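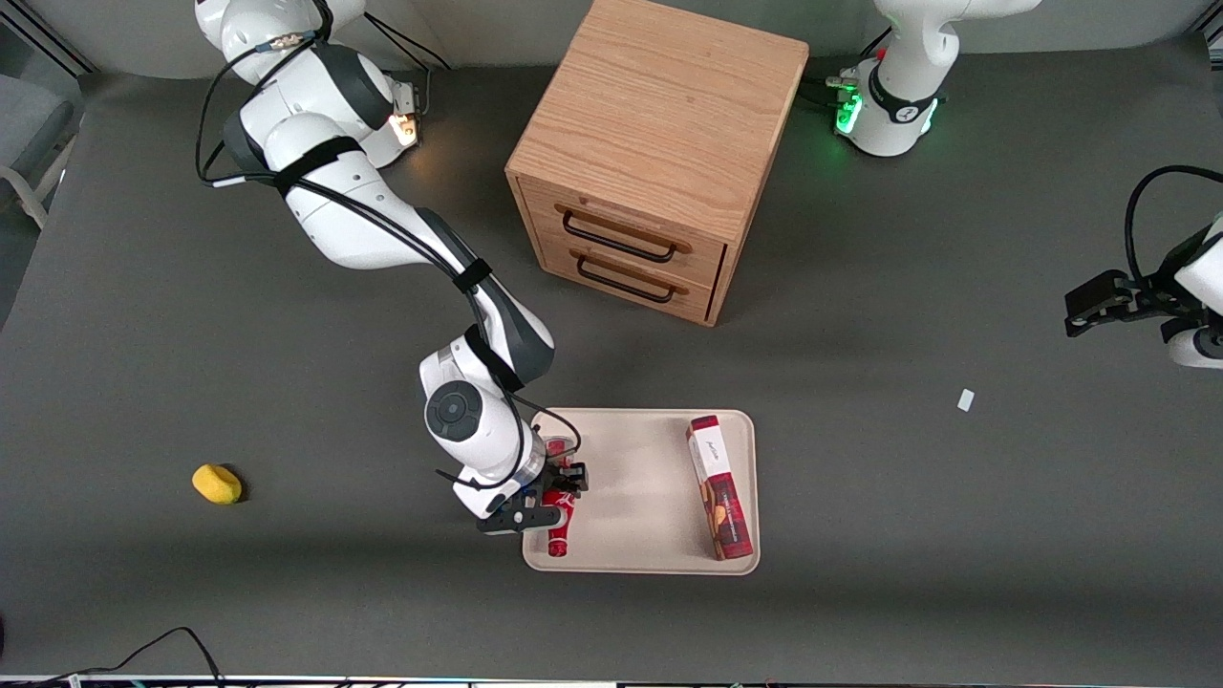 Snack Trays, Reviewed With Low Expectations

Posted 22 Dec 2018 by Silvia Vondráček

I have been suspicious of the tray snack for years. Every hotel, waiting room and guest bedroom seems to believe that a drink and something in a box become hospitality once you put a tray under them. Maybe they do. I've stayed in enough places to doubt it, and I've started keeping a gallery to argue with.

The rules for this page are simple. One tray, plain things on it, no flowers and no folded napkin. If it still looks like somebody wants you to sit down and stay a while, it passes.

The red can and the biscuit box
Cream plastic tray, rounded corners, raised rim. A slim can stands at one end and a dark red box of what look like biscuits or wafers lies on its side near the other, with bare tray between them. I go back and forth on that gap. You could call it restful. You could also call it the place where a glass should be.

On the color
Red on cream is the oldest trick going, and I'm annoyed to report that I like it. The dark gray tabletop does a lot of the work. Put the same tray on a pale table and I suspect you'd walk right past it.

On the little chest
Two drawers, light oak color, dark bar handles, both drawers shut. It's set at an angle to the tray, which decorators will tell you looks relaxed. I'm not convinced. I would square it up, but I also straighten pictures in other people's houses, so weigh that as you like.

On the box lying flat
Readers have strong feelings about this. The August page, where I said biscuit boxes should always stand up, brought in 40 comments, most of them against me. The argument was that a flat box is easier to open at one end and doesn't tip when the tray is carried. Fine. It still hides the front of the box from anyone sitting low, and I still think a plate would settle the matter.

On plastic
I own a Pevetti tray in wood and a Haslinger one in metal, and for carrying drinks up a flight of stairs I would take plain plastic over either. The wood one stains. The metal one rings like a bell every time a can touches it. A raised rim matters more to me than the material, though the catalogs never seem to lead with it.

Verdict
A pass, just barely. Add a glass, move the box in a little and I'd stop complaining – for that tray, anyway. I remain unpersuaded by the whole idea of leaving food next to a bed.

Next page: breakfast trays, including the one with folding legs from Erkus that I was told was very stable. I have questions.

Comments are open. Please keep the standing-up versus lying-down business to one thread this time.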